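Saturday in the shared workshop, June 2, 2018

I'd promised myself a lie-in, and instead I was at the workshop before the kettle had been filled, because the new fingers for Murevero had finished printing overnight. Murevero is my pair of hand-held grippers, for anyone new. You hold one in each hand, do a job with them, and later on a robot arm gets to learn from what you did. No arm yet! That's for September, if the savings hold out.

The job I've picked is a boring one and I love it. Take a power strip, get hold of it, shift it along a board, and don't let the lead pull it back round. The lead goes down through a grommet hole in the board, so it has a mind of its own. 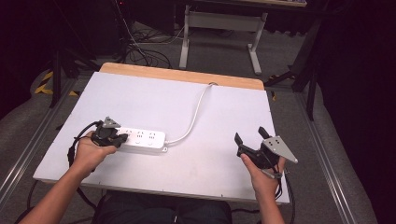

I'd been dreading the lead more than anything, and it's turned out to be the best bit. A loose block would sit wherever you put it. A strip on a lead twists as you push it, so you end up steadying with one hand and steering with the other, and you learn very quickly which of your grippers is the clumsy one (the right, in my case). My target is 200 good runs of this one job. By lunchtime I had 64 in the log, and forearms like wet string.

The other thing I changed this week is the spring. The old one was so stiff that I was squeezing with my whole hand, and the jaws shut with a snap. The new one is much softer – you can stop halfway and hold it there, and slow closing is suddenly a pleasure.
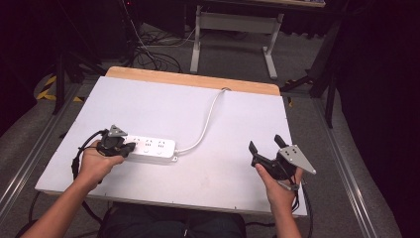

Cremilda Bastos reckons I've gone too soft, and that a heavier plug would slide straight out of the jaws. She wants me to try the middle spring from the same packet before I log another run with this one. Fair point, and it's a two-screw swap, so I'll do it on Monday evening and report back.

Then there's the software. Sutetti is my little logging script, all 715 lines of it, and it used to lose its place whenever both grippers moved at once. I rewrote the timing part on the train and it hasn't dropped a reading all day. I did a small dance by the sink.
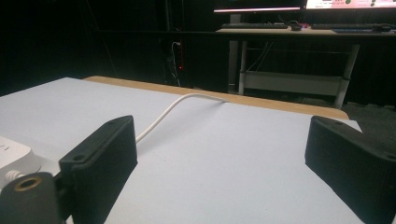

Nayara Batista asked under my last post whether the ribbed finish on printed fingers is worth keeping, or whether I should sand it flat and glue on some rubber. I'm keeping the ribs for now. I do have a sheet of rubber in the drawer, and if the middle spring doesn't help with heavier things I'll cut a pair of pads and try them on the left gripper first.

Next up is a proper rest for the grippers between runs, as I'm fed up with balancing them on my knees. Drawings soon, once I've found my good ruler.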